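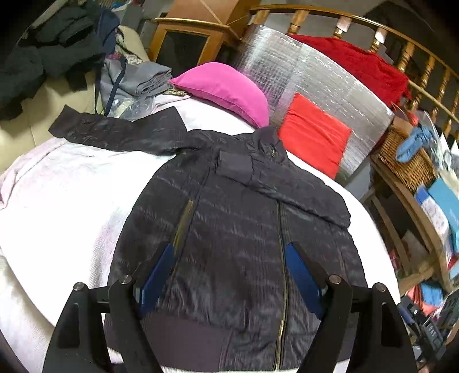
Pieter Dekker wrote to me that a pattern archive without the seam allowances marked is just a pile of nice drawings, and he was right, so that's the first thing I fixed in this version. Thanks, Pieter! If you downloaded the old set in February, please toss it and grab this one.

Skerkley Costume Notes
README, last updated May 6, 2022

What's in the folder

I've been making costumes for fairs and small conventions for a good while now, and my notes had gotten out of hand (three binders, a shoebox and a phone full of voice memos). This is my try at getting it all typed up in one place. There are 3,215 rows in the main table, and each row is one piece of a costume: a vest, a bustle, a pair of spats, whatever it was. If an outfit has a hat and a cape and gloves, that's three rows, tied together by the outfit number.

The files:

pieces.csv - the big table
outfits.csv - one line per outfit, 600 of them
fabrics.csv - what I bought, what it cost, how it behaved
patterns/ - 200 scanned patterns, mostly mine, a few traced from thrift store finds
fixes.txt - my running list of mistakes

Columns in pieces.csv

outfit_no: matches outfits.csv. Numbers starting with B are from the Basau fair and T means the Taria weekend. Plain numbers are everything else.

piece: plain words, lower case. I used "vest" all the way through even when the maker called it a waistcoat, so search for vest.

closure: zipper, hooks, buttons, laces, snaps, none. Hidden zippers under fake lacing are down as zipper. I went back and forth on this one and I'm still not sure I picked right.

weight: light, medium or heavy, by feel. I don't own a scale that's any good for fabric.

hours: sewing time only. Cutting isn't in there and neither is the evening I spent unpicking a collar I'd put on upside down.

comfort: 1 to 7, from whoever wore it, asked at the end of the day. Corsets do badly, as you'd guess. Quilted stuff scores great at outdoor events and terribly in a packed hall!

Things to know before you use it

The early rows are patchy. I didn't write down hours at all for my first batch of outfits, so those cells are blank, and blank doesn't mean zero. Please don't average them in as zeros (I did, and for one happy afternoon I thought I was very fast).

Fabric names are whatever was on the bolt. The Baert brocade shows up under two spellings and I've left both, with a note in fixes.txt.

Costs are what I paid, including sale prices, and I haven't adjusted any of them.

The comfort scores come from people I know, and they're nice people, so I'd knock a point off.

Using and sharing

Sew from the patterns, sell what you sew, change anything you like. Just don't sell the scans themselves. If you post something you made, I'd love it if you mentioned the Skerkley notes so other folks can find them.

Still to do

Boots and shoes aren't in yet
Measure the sleeve patterns again, the puffed ones print a little small
Photos of the linings
Sort out B outfits with no year on them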